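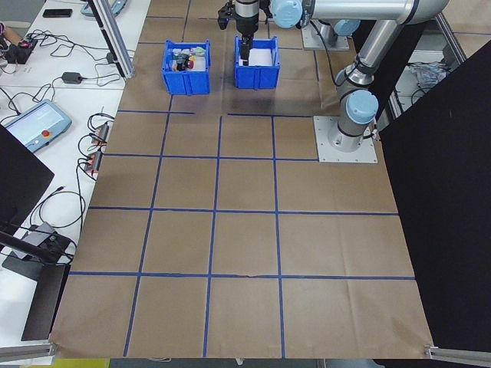
図4-1 格子で区画した作業面と部品容器

第4章 作業領域の登録と把持計画の設定

本章では、制御ソフトウェア「Peko」において作業領域を登録し、把持計画モジュール「Leblanc」を有効にするまでの手順を示す。第3章に定める通信設定が完了していることを前提とする。

改訂日：03/03/2023
発行：Grornatness 技術文書室

4.1 作業領域の登録

格子線は、カメラ座標系とアーム座標系を対応付けるための基準として使用する。図4-1の例では、茶色の紙の上に青色テープで格子を設けている。

1. ティーチペンダントの非常停止ボタンに手が届く位置に立ち、Pekoを起動する。
2. 「設定」メニューから「作業領域」を開き、「新規登録」を選択する。
3. 基準カメラの映像が表示されたら「格子検出」を実行する。検出された交点は緑色の十字で表示される。
4. 交点の表示がテープの交差位置と一致していることを目視で確認する。ずれがある交点は、選択してから矢印キーで修正する。
5. アーム先端を画面の指示する交点へ順に移動し、その都度「取得」を押す。
6. 「計算」を押し、残差が許容値以内であることを確認して保存する。

注記：格子検出の結果は、照明条件によって変動することがある。交点の欠落が続く場合は、露光値を初期値の600から段階的に下げ、手順3からやり直すこと。

注意：手順5の実施中は、手動低速モードを解除しないこと。解除した場合、Pekoはエラー374を記録し、取得済みの座標をすべて破棄する。

4.2 容器領域の定義

1. 「容器」タブを開き、登録済みの作業領域を選択する。
2. 容器の上縁に沿って四隅を指定する。前面の縁が低い容器では、「前縁低」を併せて選択する。
3. 容器の底面高さを入力する。緩衝材を敷く場合は、緩衝材の上面を底面として扱う。
4. 容器ごとに名称を付け、「適用」を押す。

注記：容器を移動したときは、手順2から再度定義すること。名称のみの変更では干渉領域は更新されない。

4.3 把持候補の生成

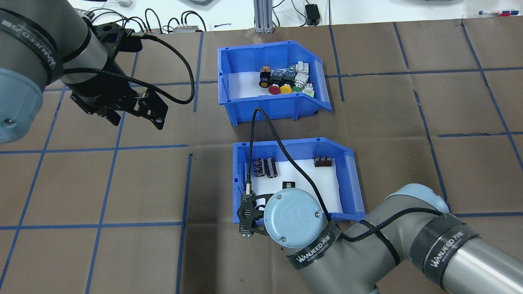 Leblancは、部品の輪郭と高さの情報から把持候補を算出し、評価値の高い順に一覧へ出力する。評価値は、指の開き幅、接近方向及び隣接部品との間隔によって決まる。部品が寄り集まっている容器では間隔の項が支配的となるため、品種別の分割を先に行う必要がある。上側の容器にある赤、黄、緑の押しボタンのように色が異なる部品は「色優先」で分割し、下側の容器に並ぶ黒い円筒形のコンデンサのように同色の部品が隣り合う場合は「形状優先」を選択する。一つの容器に両方の条件が混在するときは、「形状優先」を先に適用する。

1. 「計画」タブで対象の容器を選択し、分割方式を指定する。
2. 「候補生成」を押す。
3. 一覧の先頭の候補を選択し、三次元表示で指と容器側壁との干渉の有無を確認する。
4. 干渉がある場合は「除外」を押し、次の候補について手順3を繰り返す。
5. 「模擬実行」により、接近から退避までの軌道を確認する。
6. 問題がなければ「実機へ転送」を押す。

4.4 双腕動作時の排他設定

2台のアームを使用する場合は、容器ごとに占有権を設定する。占有権を持たないアームは、当該容器の上方に設定された待機面より下へ移動できない。

1. 「協調」タブで「排他制御」を有効にする。
2. 各容器に対し、優先するアームを割り当てる。
3. 待機面の高さを入力する。ケーブルが前方へ張り出す機体では、そのたわみを含めた高さとする。
4. 接続ポートに2677を指定し、「同期確認」を押す。

警告：排他制御を無効にした状態で双腕の自動運転を行ってはならない。アーム同士の衝突により、機体の損傷又は人身事故を招くおそれがある。

4.5 エラー表示と処置

374　手動低速モードの解除を検出した。モードを戻し、4.1の手順5から再実施する。
569　把持候補が得られない。分割方式を変更し、改善しない場合は容器の底面高さを確認する。

上記の処置で復旧しない場合は、動作記録を保存のうえ、Grorkportサポート窓口へ連絡すること。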